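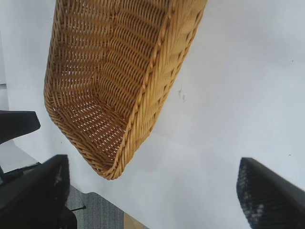

Handling woven goods: practice notes from Wurkora

Home | Posts | Replies | Media

1/ Wurkora has revised its practice notes for robot cells that handle wicker and other woven items. The notes apply at Pakville and Urkberg from June.

2/ Wide finger opening comes first. Fingers are to be fully spread before the arm moves toward a basket. Approaching with half-open fingers is no longer permitted at either site.

3/ A braided rim is treated as a grip point only after the operator has checked it for broken strands. Open weave in the side walls is not a grip point.

4/ Work surfaces are to be wiped before each session. Marks that do not come off are entered in the surface log, with their position.

38 shares · 4 comments

5/ Grip force for woven items is capped at 70 percent of the cell's rated setting. Requests to exceed the cap go to Skarphéðinn Vestergaard in writing.

6/ Finger pads are inspected every 194 cycles. Worn ridges mean replacement the same day.

7/ The Valdovinos site remains under the earlier notes until its cells are recertified. Staff who work at both sites must follow the stricter rule.

Contact Wurkora | © Wurkora | Back to top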